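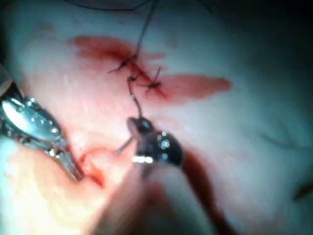 Figure 1. A short line of sutures in pale tissue.

Does the knot hold? A comparison of four threads, dry and after soaking

Project report, Materials and Design, second year
Trergate College, Teststead
Author: M. Ortuño

1. Introduction

A thread is sold by its breaking strength, but in daily use a thread is almost never pulled as a straight line. It is sewn, tied and pulled against a knot. In my family there was a small workshop for awnings and boat covers, and the repairs which came back to us had usually failed at a knot. The thread between the knots was often still good. This was the starting point for my project.

The same question exists in many trades. A fisherman, a bookbinder and a surgeon all need a knot which stays closed, although the loads and the materials are very different. My report is limited to sewing threads which can be bought in an ordinary shop, and I make no claim about medical threads.

I wanted to answer two questions:
Which of the four threads keeps the knot best when it is pulled?
Does the answer change when the thread has been in water for a long time?

2. Background

When a thread is tied, it bends sharply and presses on itself. The outer side of the bend is stretched before any load is added, and for this reason a knotted thread normally breaks at a lower force than a straight one. The break is found very often just at the entrance of the knot.

There is also a second way to fail, and it interested me more. The knot can slip open while the thread is not broken at all. A smooth thread with one single filament has little friction and also a certain "memory", it wants to become straight again. A twisted or braided thread has a rougher surface and holds better. On the other side it takes up water between its fibres.

The two knots in this project are the reef knot and the surgeon's knot. The surgeon's knot has one extra turn in the first half. The extra turn gives more friction, so the first half stays in its place while the second half is being tied.
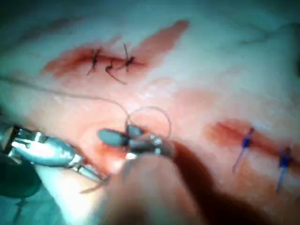
3. Materials

The four threads were:
Cotton, twisted, three strands.
Polyester, twisted, from a reel of 2,000 metres.
Nylon, single filament.
Lastix, a braided thread with a slightly elastic core, which the shop in Teststead sells for swimwear.

I chose the threads to be as near as possible to each other in thickness. They are not identical. The nylon was the thinnest one and the Lastix was the thickest, and the reader should remember this when comparing the forces.

4. Method

Each sample was a closed loop, tied around a wooden block so that all loops had the same size. The ends were cut to the same length with a paper guide. The loop was then placed over two steel hooks, and the lower hook was pulled down slowly by the hand wheel of the college test frame until the knot slipped or the thread broke. I wrote down the highest force and the type of failure.

Half of the samples were tested dry. The other half were tied dry, put in tap water for 14 days and tested directly after they were taken out. With four threads, two knots, two conditions and sixteen loops in each group, the total was 256 loops.

I tied all the loops myself. At the beginning my knots were not regular — I practised for several evenings and threw away the first loops. The order of the testing was mixed by drawing paper slips from a box.

5. Results

Cotton broke in nearly all cases and hardly ever slipped. After soaking, the knots were so tight that I could not open them with a needle. The polyester was the most regular thread and showed almost no difference between dry and wet.

The nylon gave the highest forces when it held, but with the reef knot it often did not hold. More than half of the dry nylon reef knots slipped. With the surgeon's knot the number of slips was much smaller. Soaking made the nylon softer to the touch, and the slips became a little fewer, which I had not expected.

Lastix was difficult to measure. It became so long before failure that some loops reached the end of the frame. These loops are marked "no result" in the table in Appendix A and are not part of the averages.

6. Problems and sources of error

The speed of the hand wheel was not constant. One soaking jar was placed near the radiator until I noticed it and moved it, and it contained only cotton and Lastix. I would also like to have a magnifying lens next time, as it was not always clear if a thread broke inside the knot or beside it.

7. Further work

A project in the next year could use salt water and sunlight, which are more realistic for boat covers. It would be useful to test a third half on top of the surgeon's knot with nylon. The remaining thread and the wooden block are in the materials cupboard at Trergate, second shelf.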